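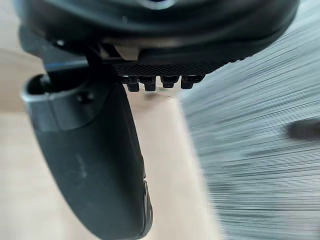 Armindo Serrano
Dataset maintainer, Prameck

Prarell State Tax Votes
Data card, version 1.3, August 2023

Summary
Prarell is a table of roll-call votes on state tax measures, one row per legislator per vote. It covers income, sales and property tax bills that reached a floor vote in either chamber. Committee votes are left out.

Contents
votes.csv – 116 measures, with bill number, chamber, session, vote and party at the time of the vote
measures.csv – short title, tax type, threshold needed to pass, final status
notes.txt – corrections made by hand

Coding
Vote is one of yes, no, present, absent or excused. Some chambers do not separate absent from excused; those rows are coded absent. A member who switched party mid-session keeps the old label until the date of the switch. Constitutional amendments are flagged with amend = 1, and their threshold is given as a percent of all elected members, from 0 to 100.

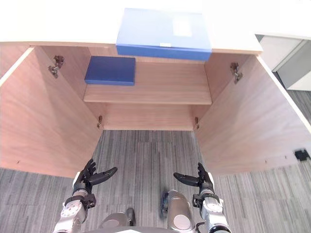
Thresholds for ordinary bills are stored the same way. A value of 60 means three-fifths of the members elected, regardless of how many were present.

Known problems
Journals for 13 measures list totals but no names. These appear in measures.csv only. Voice votes have no rows at all. Names with accents were flattened in version 1.1 and restored in May by Kamran Taheri, so joins on name against the older file will fail. Use member_id.

Building
Run build.sh from the top folder. The Woma parser must be installed first. Output goes to /out and overwrites whatever is in it.

Corrections
Send the bill number, the journal page and the row as it should read.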